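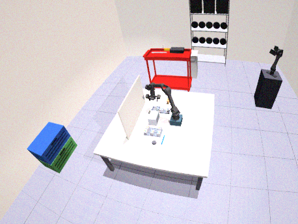 Figure 1. The simulated workcell, with the table arm over the work surface and the second arm on its pedestal.

Jidus planning stack: progress report, second period

Prepared for Pallar by the software group at Jakley

Summary

Work in this period went into three parts of the Jidus stack: the motion planner, the scene loader and the replay tool. The planner and the loader are in daily use. The replay tool works for single-arm runs and still has an open problem with two arms, described below. Spending is in line with the plan. We are asking for one change to the schedule, moving the perception milestone back by 4 weeks.

Motion planner

At the end of the last period the planner treated the table and everything on it as one tall block. That kept the arm safe but ruled out most useful grasps, and any approach to the left of the arm base was rejected because of the upright board on that side of the table. The board now has its own collision shape, as do the trays, the boxes and the loose items. The arm can plan down beside the board with a clearance set in the config file.

We ran the new planner on the regression set, which holds 2690 start and goal pairs. It found a valid path for 2044 of them. Most of the remaining failures are goals close to the board, where the wrist has little room to turn. A smaller group are goals that the arm cannot reach in any pose, and these should not have been in the set. We will remove them before the next report and give the results both ways so that the numbers can be compared.

Planning time was not a target for this period and we have not tuned it. The clear containers are modeled as solid when the planner moves past them and as open boxes when it reaches into them. Switching between the two is done by a flag on the task, and operators have forgotten to set it more than once. We want the task file to set it automatically.

Scene loader

The loader reads one scene file and places the furniture, both arms and the small objects. Before this, the table and the background were built by separate scripts that did not always agree on the floor height, and objects sometimes started a run slightly inside the tabletop. That fault is fixed. The loader now checks every object for overlap before the first step and stops with the name of the object if it finds any.

Background items such as the red cart, the crates and the wire shelves are loaded as fixed bodies. They have no effect on planning for the table arm, but we keep them in because the perception tests need something behind the table that resembles a working room. Each can be switched off in the scene file.

Perception

This part is behind. The pose estimator was trained on larger objects, and it does poorly on thin or flat ones. The light-blue stick and the dark gray puck are the two worst cases on the current table. The stick is often found with its direction reversed, and the puck is merged with its own shadow under some light settings. Items inside the clear containers are detected but not reliably separated from one another.

We have started rendering new training views with the light position changed between runs. The Kubíček labeling tool was extended to write object masks straight from the simulator, so no hand labeling is needed for these views. The retraining job has not been run yet. This is the reason for the schedule request.

Replay tool

Any logged run can be loaded and stepped through with the planned path, the executed path and the detected object poses drawn together. It keeps the last 32 runs on disk by default. With both arms active, the two logs drift apart over a long run. The likely cause is that each controller stamps its messages with its own clock. We plan to move both to the simulator clock in November.

Plan for the next period

Clean up the regression set and rerun it.
Move the container flag into the task file.
Retrain the pose estimator and report results per object.
Put both arm controllers on one clock.
Begin handover tests between the table arm and the pedestal arm, in simulation only.

Requests to Pallar

Please confirm the new date for the perception milestone. We would also like a decision on whether the handover tests should use the present object set or a new one, as the scene files for a new set would have to be written first.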